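Three weeks of choir rehearsals and I still can't hold the alto line past bar 131! We're doing a new piece called Cumow, all sliding chords and whispering, and I go home humming the soprano part every single time.
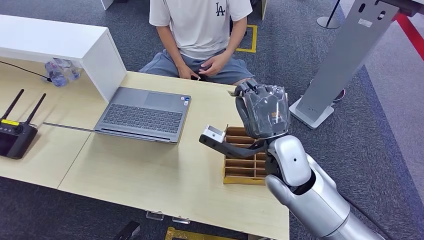
Two water bottles under the white shelf.

I did sing it right once, in the bath, so there's hope (a bit).

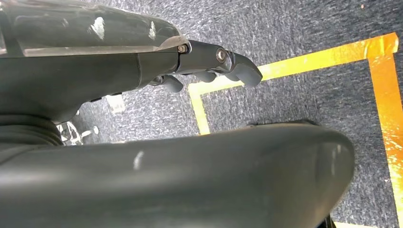
Kindholm, September

Friday was better. We split into 6 groups, the tenors finally counted their rests, and I came in on time twice. Bringing a pencil next week.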